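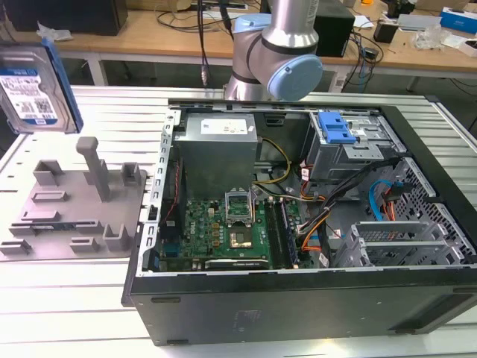 Desktop tower open on the worktable at the Plerkumik shop, with the arm behind the case and the fixture plate to the left.

New cell rules for computer teardown start in April
January 29, 2021

The written rules for robot cells that take apart desktop computers have been revised. They apply to both Vekimel sites, Plerkumik and Biswas, from the first working day of April. Until then the old sheet stays in force, but shops may switch early if everyone on the shift has read the new one.

The old sheet was written for a cell where the arm only moved finished parts from one bin to another. Now the arm reaches into open cases alongside cables, brackets and sockets, and a person has to come in between steps to turn the case or free a connector. Most of the changes deal with that handover.

Before a case goes on the table

Unplug it and hold the power button down for a few seconds. Log the asset number in Skalari before the side panel comes off. Coin cells are removed by hand, at the intake bench, and go in the battery tub. The power supply is never opened in the cell or anywhere else in the shop. It leaves the case whole and goes to the outside recycler whole.

The side panel is also a hand job for now. We tried letting the arm slide it off and bent too many of them.

Cables

Loose wiring is the most common reason for a stopped run. Of the 3,771 runs logged in Skalari last year, 68 ended with the gripper or the wrist caught on a cable. None of those hurt anyone, but several tore a connector off the board, and a board with a torn connector drops a resale grade.

Under the new rules, a wire bundle that crosses the board must be unplugged at the board end and laid over the side of the case before the arm is enabled. Drive cables come off at both ends. If a connector will not release by hand, tag the case and set it aside. Do not use the arm to pull on it.

Processors and sockets

The processor comes out before the memory. After it is out, nothing passes over the open socket at less than 40 millimeters until a cover is on. Contacts bend easily and a bent one usually means the board is scrap. Covers are kept with the trays. If you run out, stop and get more.

Fixtures

Printed fixtures are fine and we want people to keep making them. Each plate now needs a number and a revision letter on the underside, and the same number has to appear in the program header. A plate that has been reprinted with any change in height gets a new letter, even if the change looks too small to matter. Check holders and posts for cracks at the start of each shift. Cracked plates go in the scrap box and are not glued.

People near the arm

Hands stay off the table while the arm is enabled, including when it is paused. A pause in the program does not count as a stop. Press the stop, wait for the status light, then reach in. Jogging the arm with someone at the table takes 2 people, one holding the pendant and one watching, and the pendant is set to reduced speed.

Benches next to a cell can be used for storage, but cords and cables from the bench must not reach the cell table. Walkways on the operator side are kept clear.

Sign-off

Everyone who runs or loads a cell signs the last page of the new sheet and hands it to the shift lead. Paper copies are at both sites, and the file is in Skalari under Shop Rules. Questions about drive wiping are handled under the data sheet, which has not changed.

Home | News | Shop Rules | Sites | Past Issues
Vekimel Newsletter | Contact the editor | © 2021 Vekimel | Back to top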